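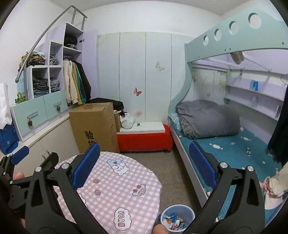

Progress report to the Vundbridge Small Homes Fund
Prepared by Raquel Esteves, Flastascombe Family Storage Project
Tuesday, October 10, 2023

Leonilde asked for fewer adjectives this time, so: the children's bedroom is mostly sorted. The wardrobe has had its clear-out, and the butterfly stickers on its doors survived a vote.

The staircase unit doubles as shelving, and folded clothes now live in the cubbies. The pile on top of the unit is awaiting a decision. It has been awaiting one since June. Jackets hang on the rail beside the shelves, where a child can reach some of them and an adult can reach all of them, in theory.

Still to do: the big cardboard box by the red bench, which has become a place to drape things, and the bags near the shelves. The round table keeps its gingham cloth with the bears and peaches. I raised the matter of a plainer one and was overruled.

Spending to date is $424, of which $60 went to Patrício for fixing the drawers – he also admired the pinecone pulls at no charge. The Jollov labels were $43. We would like up to $60 more for hooks.

Leonilde Louro has the receipts, in a shoebox, sorted by mood.

3 shares | 2 comments
Search reports... Go
Contact the Flastascombe office | © 2023 Vundbridge Small Homes Fund | Back to top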